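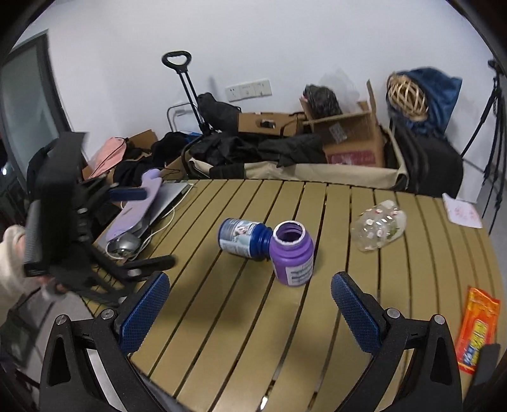 I have been trying to work out when a drink of water became a personal responsibility. The town of Prendside, where I have lived long enough to complain with authority, once had a bubbler outside the library, another at the oval and a third by the bus shelter that tasted of pennies. You pressed the button, you got a wet chin, you moved on. Now we are a population that carries. Go to any slatted table in the shire and there will be plastic bottles on it, one standing up without its cap, another lying on its side, and each of them represents a small private arrangement that used to be a public one.

The bubblers went one at a time, which is how councils remove things they would rather not discuss. The library's was taken out during the repaving and has been "under review" ever since. The one at the oval was condemned for pressure. The bus shelter's simply stopped, and was left in place for a few years as a sort of headstone.

In their stead we were given a Hydration Strategy. I have read it. It runs to 181 pages, including a foreword, and it uses the word "journey" about water that is no longer going anywhere. Page 107 has a map of future refill stations, marked with cheerful blue drops. One of the drops is in the river.

I am not nostalgic about the old taps. The water was warm until Easter. Kids did things to the spout that I would prefer not to put in writing, having been one of the kids. But a bubbler asked nothing of you. You didn't have to plan your thirst before leaving the house, or have $4.50, or own a steel cylinder the size of an artillery shell with a carabiner on it.

The cylinder people will tell you they've solved it. They have solved it for themselves, which is what the well-organised have always done. They have also raised the stakes. My household has so many reusable bottles that they have their own cupboard, and opening it is a two-handed job. Their lids live elsewhere, in a drawer, and have never met them.

Meanwhile the servo at Arow sells water in a fridge that takes up a whole wall. There is spring water, there is water with something put back in and there is water with a flavour described as "hint". I once asked for tap water there on a 40-degree afternoon and was told the cups were for coffee customers. I bought the coffee. I don't drink coffee.

People say the money isn't there. Perhaps. The council did find it for the MacAulay Street entry statement, a rusted steel wave that visitors take for storm damage. I'd have thought a tap could be worked into it somewhere. Down the road at Skendden, which we are brought up to look down on, they put a new bubbler beside the skate park last December. It has a low bowl at the bottom for dogs. I drove over to try it, and I can report that the pressure is excellent and that I wet my shirt to the third button.

I went back the next week and there was a queue. Two of the people in it were from Prendside. We didn't say hello.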